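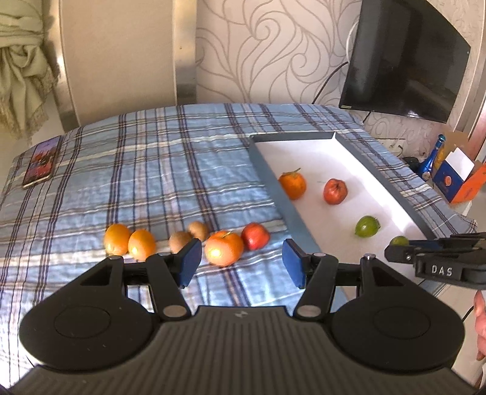

I've been meaning to write up the timestamp mess for weeks, and since May is nearly over and I still keep getting the same two messages about it, let's go. Grab a coffee, this one is mostly about clocks and a little bit about fruit.

For anyone new here: I maintain a small tool called Florkum. It takes recordings from hand-held grippers (wrist camera video, finger opening, pose) and turns them into episodes you can train a policy on. It started as one Python file on my laptop and it is now a lot of Python files on my laptop. The task I've been using to shake it out is fruit sorting with two grippers, a left and a right. Pick up an orange, put it in the tray, pick up a kiwi, you get the idea. I like fruit because it's round and shiny and slightly different every time, and because the stems and leaves give the tracker something to hang on to.

My current batch is 651 episodes. I know that's tiny next to what the big labs have, but it's plenty to find bugs in, believe me.

What was going wrong

The policy kept closing early. I'd run it in replay, the gripper would come down over an orange, everything lined up beautifully, and then the predicted finger width would start shrinking while the pads were still well above the peel. On apples it was the same story. On kiwis it was worse, I think because they're small and there's less room to be sloppy.

I blamed the model first, of course. I spent two evenings changing the action chunk length and another one messing with the learning rate, and the loss curves all looked lovely and the fingers all closed early. Then I did what I should have done on the first night and plotted finger width on top of the video, one frame at a time. The width signal was ahead of the picture. Everywhere! In the training data! The model had learned exactly what I'd fed it.

The cause was pretty dull. The video frames were stamped when they came out of the decoder, and the width samples were stamped when they were read off the sensor. Two different moments, same clock, and I'd been happily matching them up by nearest timestamp as if they meant the same thing. With one gripper you can almost get away with it. With two, each side has its own delay, so the left hand and the right hand drift apart as well and a handover looks like one hand is grabbing at air.

How Florkum lines things up now

There's a new step called clockfit that runs before anything else. It pulls a motion signal out of the video (just how fast the two finger pads move toward or away from each other in the image) and compares that with the rate of change of the width signal. Slide one along the other, find the best match, and you've got your offset. It does this per gripper, then per episode, and it complains if an episode's answer is far from its neighbors.

The pads being blue on black fingers is a huge help. A simple color threshold finds them in most frames, and I only fall back to the heavier tracker when something in the background is close to the same blue. Which in my case was the blanket. Plaid is a terrible thing to do to a color threshold! I ended up masking everything outside a fixed region where the pads can physically be, and the blanket stopped being a problem.

For the left-to-right alignment I first tried using moments when one gripper shows up in the other one's camera. It worked maybe half the time. The other gripper is often partly hidden, or only the arm is in view, so now I use it as a sanity check and nothing more. The main path is a sync gesture at the start of each recording: open, close, open, close, both hands together. It looks silly. It works great.

The numbers, such as they are

I held back 2,564 grasps that I'd never used for tuning and reran everything on those. Before clockfit, the worst ones were off by up to 400 milliseconds, and that's an eternity when you're lowering a mandarin into a tray. After it, the leftovers were mostly within a frame or two, and the ones that weren't had an obvious excuse, like a finger that barely moved because the fruit was big and the hand was already nearly at the right width.

That last case deserves more attention than I've given it. If the fingers only close a tiny bit, there's hardly any signal to match. I currently borrow the offset from the episodes before and after, and it feels like cheating, but the result looks right when I scrub through it.

Held fruit is the other thing I had to rethink. Once the pads are pressed on something, the width stops changing but the hand is still moving, and my old segmenter treated "width is constant" as "nothing is happening" and trimmed it. So it was throwing out carries! Whole carries, from table to tray, gone. Now a segment only gets trimmed if the width and the pose are both still.

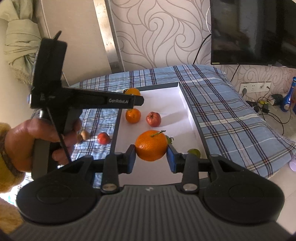

Labeling holds and releases

With the trimming fixed I could go back to labels. Florkum marks four states per hand: open, closing, holding, releasing. Holding is the hard one. The finger width alone won't tell you, because a half-open empty gripper and a gripper around a mandarin can have the same width. I added a small classifier that looks at a crop between the pads and answers one question, is there something in there or not.

It was trained on 3,870 crops that I labeled by hand over a long stretch of bad television. First version was very confident that anything orange between the pads was being held, including oranges sitting on the far side of the tray. I fixed that by feeding it a short stack of crops instead of one. A held fruit stays put between the pads while the background slides past, and a fruit in the distance slides along with the background. Once it could see that, the false holds mostly went away. Green fruit behind orange fruit still trips it up now and then.

The viewer

A few of you asked about the viewer in my last post. It's a fork of Skemelano, the little timeline widget I wrote back when I was doing audio stuff, with the waveform swapped for width curves. Left hand on top, right hand below, video in the middle, and you can drag either curve sideways to override what clockfit picked. The overrides get saved in a separate file so a rerun doesn't eat them. (Ask me how I learned that one.)

Keyboard shortcuts are in the readme. J and L step one frame, K pauses, and shift-L jumps to the next place where the two hands change state close together. I use that last one constantly.

Still on the list

Pose drift. After a long recording the hand pose wanders, and the tray slowly floats up off the blanket in the reconstruction. I've been trying the Morikawa smoother for this and it's good on slow motion, less good when someone moves fast and then stops dead. I might just cut the recordings shorter.

Export to the Benitz format is half done. Reading works, writing works for a single gripper, and writing for two produces a file that opens fine and has both hands labeled left. I'll get to it.

If you've got two-gripper recordings lying around and you want to try clockfit on them, it's on the main branch now, run it with the dry flag first so it only prints the offsets. And if it prints something wild, please send me the log, especially if your pads aren't blue.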